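Vedovthorpe Community Board > News & Courts
Thread: Port bribery charges unsealed

gristle_8
Mar 10, 2021
So prosecutors finally unsealed the Tillico case. Two port inspectors, accused of taking money to wave containers through. I'll believe it when somebody serves a day.
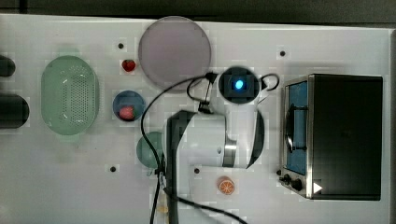
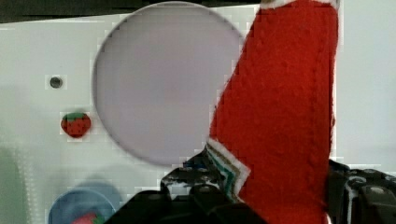 Reply 1
mudlark
Did you read the filing or just the headline? It's 14 pages and most of it is bank transfers. Looks solid to me.

Reply 2
gristle_8
I read it. Eight of those pages are about Brustudetti, and that company isn't even charged. Why not?

Reply 3
Quayside Ed
Maybe they're cooperating. Happens all the time.

Reply 4
gristle_8
Or maybe they have better lawyers. We heard "cooperating" in the Mwakalinga case too, and it was quietly dropped in July.

Reply 5
mudlark
Different office, different judge. You can't pin that one on these people.

Reply 6
plainjane
I'm with gristle on this — charges are cheap. Does anyone know if the hearing is open to the public?

Reply 7
Quayside Ed
It's listed as open. Courtroom 2.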